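26 July 2018
by the Masley kitchen bench

Re: [killeo-users] Put-away planner choosing hot surfaces

Replying in a rush, sorry, got to be out of the building by six.

Naciri integration desk wrote:

> Before we raise this with the planner people can you confirm what you
> saw? Our understanding is that the Killeo arm was asked to clear a
> folded towel off the worktop and chose the top of the toaster oven as
> the place to put it down. Is that repeatable or was it a one-off? Was
> the oven on the keep-out list? And was it switched on at the time?
> We have not seen this on our own bench but our oven lives inside a
> cupboard, so perhaps we wouldn't.
>
> Also please say which build. The last report had no build number and
> we lost most of a morning to it.

Right, in order.

Repeatable, yes. Four runs, and it went for the oven in all four. Same towel each time, folded by hand beforehand, so it isn't the folding code playing up. Start position changed between runs, made no difference. It goes up, has a look, picks the oven top, sets the towel down very nicely and reports success. No warning in the log. That's the bit I don't like. If it had dropped the thing we'd have had a fault code and somebody would have looked at it.

Keep-out list: the oven IS on it. I checked before the first run and again after the last. But the list only blocks the arm from touching the body of the appliance. It doesn't stop the planner treating the top as somewhere to leave things. The towel touches the oven, the gripper never does, so as far as the checker is concerned all is well. Same would go for a plastic bag or a paper packet, I'd have thought. Haven't tried and am not going to.

Switched on: no. Unplugged at the wall for every run, bench rule. So nothing got scorched, nobody got hurt, and please don't let anyone file it as minor on that account. In a real house the oven could have been on ten minutes earlier and the arm has no idea. There's no heat sensing on our one. The Garnance wrist camera is colour and depth only.

Build 28. Sorry about last time.

What I think is going on, and it's a guess. The planner scores surfaces by how flat they are, how much clear room there is and how far the arm has to reach. The oven top is flat and close in. The worktop behind is cluttered, with tubs and the utensil pot along the back, so it loses marks. The chopping board ought to win but the toaster is in front of it and the reach score goes down. So it takes the oven. From the planner's side that's a perfectly good answer, wich is why I don't think tuning the weights is the fix. Tune it for our counter and it'll find a hob in somebody else's.

What I've done for now:

- put-away task disabled on this bench, remote start as well
- note taped to the stop button so the evening lot don't turn it back on
- logs zipped and in the shared folder, depth frames too
- hand-drawn no-place zone over the oven, NOT tested yet, so don't copy it

The zone is a plaster. Move the oven a hand's width and it's wrong. What we need is for anything labelled as a heating appliance to lose its top as a placing surface, full stop, whatever it scores. Toaster as well. I know the labels aren't perfect, but if it's unsure it should stop and ask.

Counter as it stands, towel still on the oven. Please nobody tidy it, I want to re-run the surface scoring on the same layout tommorow.
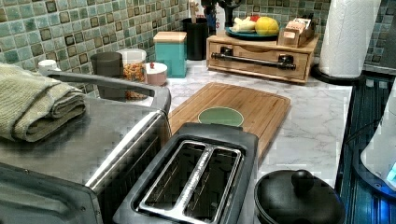 Garnance came back on the phone while I was typing this and they say the camera side is fine, the oven is getting its label correctly and the label is being passed along, but nothing in the planner reads it at the placing stage. They also reckon the same gap was there in the three builds before ours and was only hidden by the old planner preferring the nearest bit of bare worktop. They'd rather everybody switched put-away off until August than have each site draw its own zones.

I agree with them. If you're on any recent build and have an oven, kettle, toaster or hob within reach of the arm, turn it off tonight. Pick and hold is fine, pouring is fine, it's only where it chooses to leave things.

Naciri, can you open the ticket under safety and not under planner quality? Last one sat in quality for weeks. Will send the scoring dump when I've got it off the bench machine, it's refusing my password again.

Masley kitchen bench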